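Home & Garden > Small Spaces
3 min read

**Painting a tiny bedroom a dark color - talk me out of it?**

**pondweed_pat**
Feb 29, 2024

So we moved into a place on Milgate last August and the spare bedroom is basically a shoebox. It gets one sad hour of sun. Everybody says paint it white, and I did that at the last place and it looked like the inside of a fridge. I'm leaning toward a deep gray all over, ceiling included. Has anyone lived with that for more than a month? Did you hate it?

**halfcoat**
Do it! I did my box room in a Wernar gray two years ago and I love going in there at night. It feels like a little den. Get the matte though - anything shiny shows every bump in the drywall.

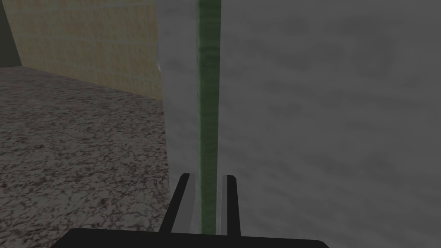 The other thing is primer. I skipped it and ended up needing three coats, so whatever I saved went right back into paint. Get it tinted gray at the store and you can probably get away with two.

**ruthless_roller**
Gonna disagree with halfcoat. A den is great if you only sleep in there. I tried to use mine as an office too and by February I was working at the kitchen table. I repainted it cream and lost a whole weekend to covering up the dark stuff. Dark ceiling in a low room is a no from me.

**pondweed_pat**
Ugh, ok, that's my worry. It has to be a guest room and a place for me to sew. What about gray on one long wall and something warmer on the others?

**ruthless_roller**
One wall I could live with. Put it on the wall you face from the bed and keep the ceiling light.

**tansy44**
I'd spend the money on lamps before paint. I had one bulb in the middle of the ceiling and every color I tried looked like mud. Got two Norkel lamps secondhand for $50 and suddenly the walls I already had were fine.

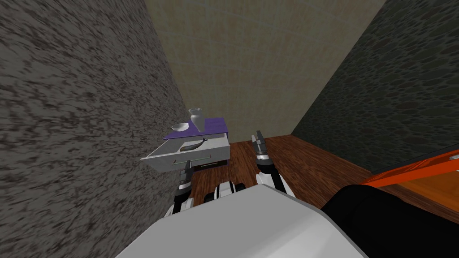
Also tape up big samples and leave them for a week. I mean big, like poster board. Those little cards are useless, and the color next to your floor is going to look different from the color up by the ceiling.

**halfcoat**
Seconding the poster board. I still say paint the ceiling lol

**pondweed_pat**
Ok, lamps first, then samples. Maddocks has a sale on through the weekend so I'll go look at grays anyway. Will report back if my spouse doesn't veto it.

**Comments (3)**

**gritty_putty:** Did you ever paint it? I'm stuck on the same thing with a north-facing room.

**mo_in_the_attic:** Team dark ceiling. Ours is nearly black and my kids picked it.

**sallowthorn:** Samples for a week is good advice, I gave mine one day and regretted it.

Tags: paint, small bedrooms, lighting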